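Dish rack

A dish rack is a stand that holds plates upright while they drain after washing. Most are made of wood, wire or plastic. The wooden kind has slats and crossbars, with feet that lift it clear of the worktop so that air can pass beneath. Plates stand on edge in the slots, leaning slightly, and do not touch one another. Small racks are also used for storage on open shelves. Bare wood should be wiped down and left to dry between uses, and may be oiled now and then. 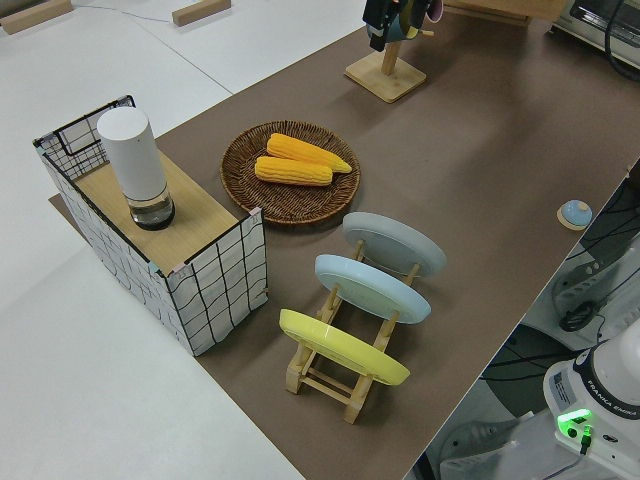

Slatted wooden dish rack holding three plates, beside a wicker plate with two ears of corn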